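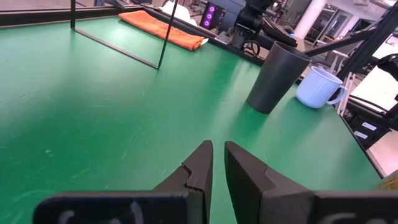 When does the Werna hall get power?
June, if the substation slot holds. Grid company wants the deposit first.

Plirner hosting group, minutes, Dec 26, 2023

Present: Colin Kettle (chair), Panagiotis Chatzigeorgiou (notes), site leads from Tisness and Dai. Quorum ok. Last minutes taken as read.

1. Power
Tisness running at 71 percent of contract load. Supplier wants us to use it or give some back. Colin against giving back, we'd never get it again. Keep it, review after Werna opens.

2. Werna
Room for 200 miners in first phase. Slab done, fans ordered, no transformer yet. Panagiotis asked who signed the fan order, Colin did. Building dates from 2004, roof survey still outstanding. No racks go in before the survey is back. Agreed.

3. Noise at Dai
Two more letters from the farm on the east side. Mostly night hours. Site lead says the worst fans are on the north wall, can be slowed after 10 pm but hash rate drops. Long talk, some of it heated. Try it 4 weeks, log the readings, then decide. Reply to the farm goes out this week, Colin to draft.
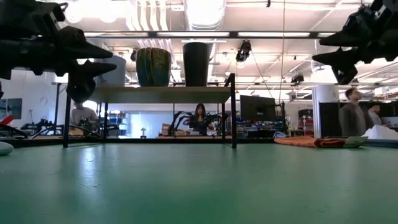 Green table, arms on both sides, shelf rack at the far side.

4. Payouts
Members asking again for weekly payouts. Fees eat the small ones. Stays monthly. Panagiotis wants it minuted that he disagreed.

5. Solar
Quote for the Tisness roof came in over budget. Ask for a smaller one, south side only. Battery left out for now.

6. AOB
Spare power supplies at Dai not labelled, pls label. Insurance renewal form needs the new Werna adress. Door code at Tisness to be changed, site lead to text it round.

Actions
Colin: farm letter, grid deposit
Panagiotis: solar requote, insurance form
Dai lead: fan log, labels

Next meeting by phone, date to folow.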